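Collecte de démonstrations (robotique)

La collecte de démonstrations désigne l'ensemble des opérations par lesquelles on enregistre des gestes exécutés par un robot, le plus souvent guidé à distance par un opérateur, afin d'entraîner un système d'apprentissage. L'activité passe pour prestigieuse auprès de ceux qui ne l'ont jamais pratiquée.

Principe

Chaque enregistrement, ou épisode, associe les vues des caméras, les positions des articulations et une consigne en langue courante. L'opérateur saisit, déplace, repose, puis remet tout en place et recommence. Le corpus Plamside, constitué à Stidatville, compte 1147 épisodes, dont 845 retenus après relecture. Les autres comportent surtout des hésitations, que le modèle apprendrait avec un zèle remarquable.

Disposition des objets

La variété prime sur l'élégance. Le protocole Castellanos prévoit 12 dispositions par consigne et un changement d'objets tous les 6 épisodes. On y mêle volontiers le rigide, le mou et le transparent, ce dernier jouissant d'une solide réputation auprès des capteurs de profondeur. Une paire de lunettes aux branches repliées, posée à même le tapis, met à l'épreuve une pince à deux doigts aussi sûrement qu'une boîte blanche et un paquet jaune occupent une main articulée.

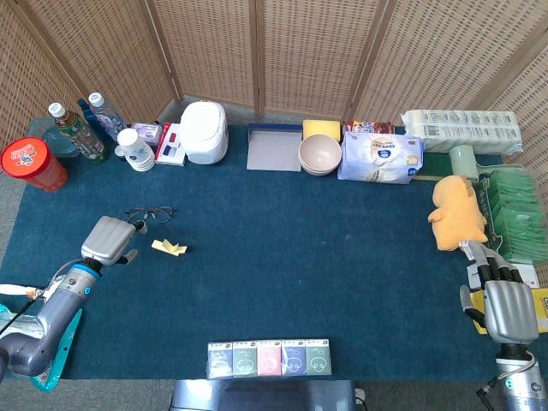
Limites

Un modèle entraîné dans une seule pièce en retient aussi le tapis. L'atelier Plonadov recommande donc de varier les sols et l'éclairage, recommandation unanimement approuvée et suivie quand il reste du temps.

Voir aussi

Apprentissage par imitation
Téléopération
Préhension robotique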